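About us

Hi! I'm Fergus Moffat, and Cruickshank is mostly me, plus whoever turns up at the shared workshop in Milport on a Thursday night wanting to solder something. We build small robot arms and grippers, the kind that fit on a kitchen table, and we teach people to build their own.

It started in January a few years back, when I spent $299 on a secondhand arm kit from a guy in Fovcombe and found out the wrist wobbled like a loose tooth. I took it apart, printed a new bracket, hated it, printed another one. Bracket number 11 finally held (I still have the other ten in a coffee can). By then my spare room was a lost cause, so I rented a bench at the workshop and never really left.

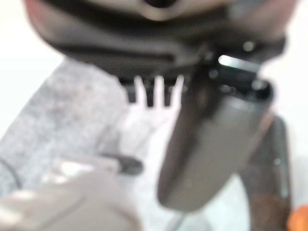 Most of my time these days goes into grippers, and fingers especially! I could talk about finger shapes all evening. Too narrow and they tip things over, too wide and they can't get in between stuff. Our open plans are called Vumesstead, and over 30 people have sent me pictures of their own builds, some a lot tidier than mine.

Want to make one? The weekend class is $129, parts included, and you don't need to know any code. Bring a snack and wear shoes you don't mind getting glue on.

Cruickshank, Shared Workshop, Milport | Contact | © 2021 Cruickshank | Back to top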